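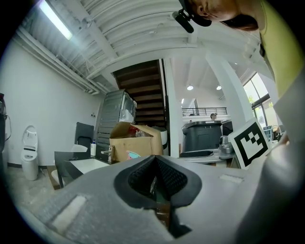

Plistametti 厂房大厅的楼梯与照明调查
建筑技术课程设计报告

打印本页 | 以电子邮件发送

1 项目背景

Plistametti 是 Breltitz 镇边上的一座旧厂房，原来做纺织机零件，停产以后空置了几年，后来由业主改成可以分租的工作空间。改造时没有做吊顶，主厅的楼板底面、梁和管线都露在外面，统一刷成白色，墙面也是白色。厅里有一部通往上层的木楼梯，颜色较深，是整个大厅里最显眼的构件。

本课程设计的题目是对一处已投入使用的改造空间做现状调查，并提出小规模的改进建议。我们选了这个大厅，原因有两个。一是它的改造做得比较克制，原有结构容易看清楚；二是业主方的联系人 Luzius Trummer 先生愿意提供旧图纸，并同意我们在使用时间内进场测量。指导教师为 Leopold Zwahlen。

调查只包括主厅、楼梯和楼梯上下两端的平台。上层的隔间和后院不在范围内。

2 资料与方法

旧图纸共两套。一套是厂房原始的结构图，纸质，部分折痕处已经看不清；另一套是改造时由 Rüegg 事务所绘制的施工图，有电子版。两套图的轴线编号不一致，我们先花了一个下午把它们对上，后文一律采用 Rüegg 图纸上的编号。

现场测量使用激光测距仪、卷尺、水平尺和照度计。楼梯逐级测量，每级在左、中、右各取一个读数。照度在地面以上 850 毫米处测量，楼梯部分则直接放在踏面上。白天和天黑以后各测一遍，天黑后的数据作为评价依据，白天的数据只作参考。

数据录入课程统一使用的 Medus 表格，剖面图由小组成员手绘后再用软件整理。

3 大厅现状

3.1 顶面

主厅顶面为压型钢板，波纹肋清晰可见，下方是钢梁。管道和线管成束沿一侧布置，与梁一起刷白。刷白之后顶面显得比较整齐，但也带来一个维护上的问题：不同用途的管子在颜色上没有区别。我们对照图纸辨认管线时，有几处只能顺着管子一直走到配电间才能确定。Rüegg 图纸上原本标注了色环，现场没有找到。

厅的靠里部分顶面较低，两种标高交接的地方用石膏板收边，做工平整，只有一处接缝开裂，长度不到一掌。

3.2 墙面

墙面为白色涂料。离地一米以下有较多擦痕，集中在搬运通道两侧和楼梯起步附近。据 Trummer 先生介绍，墙面每隔一段时间局部补刷一次，因此近看能看出新旧色差。

3.3 照明

高处使用长条形荧光灯，吊在梁下；低顶部分使用圆形吸顶灯。两种灯的色温不同，从高处走到低处时能感觉到光线变黄。荧光灯一侧亮度充足，白墙和白顶的反射帮助很大。低顶部分明显偏暗，其中楼梯起步处的平均照度约200勒克斯，踏步中段更低，主要是因为灯的位置偏在楼梯背后，人上楼时身体会挡住一部分光。

4 楼梯

4.1 构造

楼梯为直跑，踏面和踢面为棕色木材，侧面可见黑色金属梯梁。梯段底面没有封板，从下方可以看到踏步的背面和连接件。施工图中底面原计划用木板封闭，后来取消。Trummer 先生的说法是为了节省费用，也有利于以后拧紧螺栓。我们认为取消是合理的，露出的底面与厅里其他部分的做法一致。

4.2 尺寸

楼梯共18级。施工图标注的踏步高度为188毫米，踏面深度为250毫米，按两倍踏步高加踏面深的常用算式，结果为626毫米，落在舒适范围之内，但整体偏陡。

实测值与图纸大体相符。多数踏步的误差在3毫米以内，只有第一级例外，比图纸低了一些。原因应是大厅后来加做了地面面层，而楼梯没有随之调整。第一级偏低，上楼时影响不大，下楼时脚会比预期更早碰到地面。我们几个人在测量期间都有这种感觉，起初以为是自己没有注意，量完才知道是高度不同。

踏面左、中、右读数差别很小，没有发现明显的歪斜。中间部分的表面涂层磨损比两侧重，前缘尤其明显，靠墙一侧几乎是新的。由此可以看出大多数人走在中间偏外的位置。

4.3 可辨识性

踏面与踢面颜色接近，都是深色，背景则是白墙和白顶。从远处看，楼梯的整体轮廓非常清楚，找楼梯毫无困难。问题出在走上去以后：从上往下看时，相邻两级的踏面连成一片，前缘不容易分辨，光线不足时更是如此。

我们请了几位在厅里工作的人上下走一遍，然后问他们的感受。上楼时没有人提出意见。下楼时有人说会放慢脚步，也有人说习惯了就不看。手里拿着箱子的时候，所有人都会先停一下再下第一步。样本很小，只能作为辅助说明。

5 问题汇总

综合测量和询问的结果，主要问题如下。

（1）踏步前缘对比度不足，下楼时难以分辨。
（2）楼梯中段照度偏低，灯位不合适。
（3）第一级高度与其他各级不一致。
（4）管线刷白后缺少标识，检修不便。
（5）搬运通道两侧墙面下部容易弄脏。

第（1）和第（2）项互相影响，应当一起处理。第（3）项在图纸阶段难以预见，属于后续施工没有复核。第（4）和第（5）项与安全关系较小，可以在日常维护中解决。

6 改进建议

6.1 踏步前缘

在每级踏面前缘嵌一条浅色防滑条，宽度40毫米，与踏面齐平，不使用粘贴式的产品。粘贴式防滑条便宜，但边角容易翘起，在有人搬东西的楼梯上不合适。颜色建议用浅灰，不用黄色。我们做了两块样板放在第四级和第五级上比较，黄色更醒目，但灰色在现有灯光下已经足够清楚，也与大厅的颜色协调。业主方对此没有反对意见。

6.2 灯具

在低顶部分靠近楼梯起步的一侧增加一盏圆形吸顶灯，型号与现有的一致，电源可以从现有回路引出。楼梯中段另在墙面上加一条低位灯带。后一项费用较高，如果预算不足可以推迟，先观察加灯以后的效果。

6.3 第一级

最彻底的做法是把起步处的地面面层切开，恢复原来的标高，但会在通道上留下一个凹坑，反而不安全。我们倾向于保留现状，在第一级前缘使用与其他各级不同的防滑条，以示区别。Zwahlen 老师在中期评图时指出，这种做法只是提示，没有消除高差，报告中应当写明。我们同意这一意见。如果将来更换踏面，应当借机把高差分摊到各级。

6.4 管线与墙面

管线在转弯和穿墙处加色环和文字标签，间距按施工图原有要求。墙面下部改用耐擦洗涂料，颜色仍为白色，刷到一米高即可，不需要另做护墙板。

7 不足之处

照度测量只在冬末进行，夏季白天的情况没有数据。Trummer 先生提到7月傍晚光线很好，几乎不用开灯，我们没有条件验证。另外，楼梯的承载能力不在本次调查范围内，文中关于构造的描述只限于外观和图纸，不能作为结构评价使用。

第一次测量时照度计没有归零，整组读数作废，之后重新测了一遍。附录里的表格全部是第二次的结果，作废的数据没有收入。

8 附录目录

附录A 楼梯实测表
附录B 照度测点平面图及读数
附录C 大厅剖面图（手绘稿与整理稿）
附录D 防滑条样板对比记录

附录的纸质版存放在课程资料室，需要电子版的同学请向指导教师索取。

最后更新：2022年3月18日
打印本页 | 以电子邮件发送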